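Dye room notebook, Mivesari
August, started a little after nine in the morning

Gray again. I know the last several pages of this book are gray too, and whoever picks it up after me is going to wonder whether we ever dyed anything with a color in it, but the blanket order for Trurby wants a warm gray that sits quietly next to undyed cream, and what we have so far is either too blue or has that greenish cast that looks fine on the drying rack and awful in the window. So I'm going back to tannin and iron, slowly this time, and writing down more than I usually would.

Yarn is the Pronari two-ply, the batch in the paper sacks under the stairs and not the one in the plastic tub (the tub batch has been superwashed and grabs iron much too fast, see the page with the coffee ring on it). I weighed out 200 grams and split it into 2 skeins, tied loosely in figure eights with cotton. Please, whoever ties next, LOOSELY. I found another of those pale bands on the sample from last month and it was right where the tie had been, a neat little stripe like a ring mark on a finger.

Scoured both in the big enamel pot with a squirt of the plain soap, let them sit while I had my tea, rinsed in water of the same temperature. The wool smelled more of sheep than the last lot did. I rather like it, but it does mean there's still a fair amount of grease in there, and I gave it a second scour to be on the safe side. The second water came off nearly clear. I should have tested a drop on the hank with a wet fingertip before deciding, and I'll do that next time.

Tannin bath was oak gall powder from the Kim jar, the one with the cork lid. It's getting low and a bit lumpy, so I ground it again in the old mortar and made a paste with warm water first. It still left a sandy layer on the bottom of the pot. I poured the bath through a piece of old sheet into the second pot and was very glad I did, seeing what stayed behind in the cloth. Grit like that clings to the wool and then each speck makes a dark freckle once the iron goes in. I had been blaming the iron for those freckles since spring, and I suppose I owe the iron an apology.

Brought it up slowly to 164 on the candy thermometer (Fahrenheit, the other one is broken) and held it there with the lid ajar. The burner by the door runs hotter than the knob says. I had to slide the pot half off the ring to keep it steady, and it still wandered whenever the door opened and let the breeze across. Left the skeins in until the bath had cooled enough to put my hands in, turning them whenever I walked by. They came out a soft biscuit shade, darker on the outer strands, and evened up with a good squeeze.
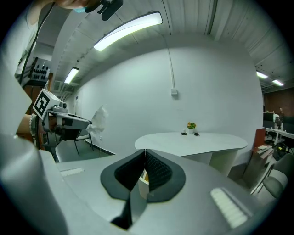
Iron is where I always lose my nerve, so I set the notes beside the pot before I even opened the jar. First skein went into the weak bath, second into one just slightly stronger, both lukewarm, both stirred first until there wasn't a trace of powder left. What I want is a gray about as light as the big smooth shape across the bottom of the photo on this page, with something of the pale tan showing through the narrow gap there mixed into it, so that it reads as gray from across the room and as warm once you have it in your lap. Holding a dry strand from the first skein against a scrap of our cream, I think it's very close. It may want to be a hair darker. The second skein went past it into a proper storm cloud color, lovely in its way, and no use at all for the blanket.

The whole change happens so quickly! You lower the yarn in, the biscuit color goes murky at the edges, and by the time you've thought "oh, that's nice" it is already darker than nice. I pulled the first skein early, while it still looked too light, and it kept on deepening in the air for a good while after. I want that underlined for all of us: take it out before you like it. Then into plenty of rinse water straight away, and a second rinse after that, until the water has no tint. Iron left in the wool makes it harsh, and somebody is going to have this thing tucked up under their chin.

About the water. I used rain from the barrel for everything except the scour, and I'm fairly convinced now that the greenish cast we kept getting was down to the tap. I can't swear to it from one morning's work, and there were other differences (fresh straining, the lower heat, the gentler iron), so all I can really claim is that it didn't turn green today. If there's enough in the barrel I'd like to repeat the first skein exactly, tap water only, and see. If there isn't, we wait for rain. It has been a dry month and the beans are getting most of it.

Hand feel after rinsing: first skein still springy and soft, a very slight drag when you run it between your fingers. Second skein noticeably drier, a bit squeaky. I put a splash of the lanolin wash in with both at the end, and will judge again once they've hung overnight. I'd be cautious about judging color before then as well. Wet wool always looks two shades richer than it is, and I have been fooled by that more often than I'd like to put in writing.

Things used up or nearly: gall powder (roughly one more batch this size, if you scrape), cotton ties, the good rubber gloves, which have a pinhole in the left thumb. I have a gray thumbnail to prove it. The cheap gloves are fine for rinsing but too slippery for wringing. We also need a new thermometer, and I've been saying that since the winter.

Cleaning: iron pot, iron spoon and iron stick are back on the low shelf with the red string on their handles. They stay there. The yellow on the shawl yarn went drab last time and I am almost sure the spoon had wandered. The old piece of sheet is rinsed and hanging on the nail, still stained, fine to use again for tannin and nothing else.

Kept the exhaust from the weak iron bath in the lidded bucket. There's some life left in it and I'd like to try a handful of the onion-skin leftovers, which ought to go a sort of mossy brown. Not for the order, only for fun.

Later, half past four. Both skeins turned on the rack, out of the sun. The first has dried a touch lighter at the ends and looks warmer than it did at noon. Snipped a length and tied it to the card with the cream. Tomorrow: a third skein, same weight as these, weak bath again, in a little longer. Remember to soak it tonight.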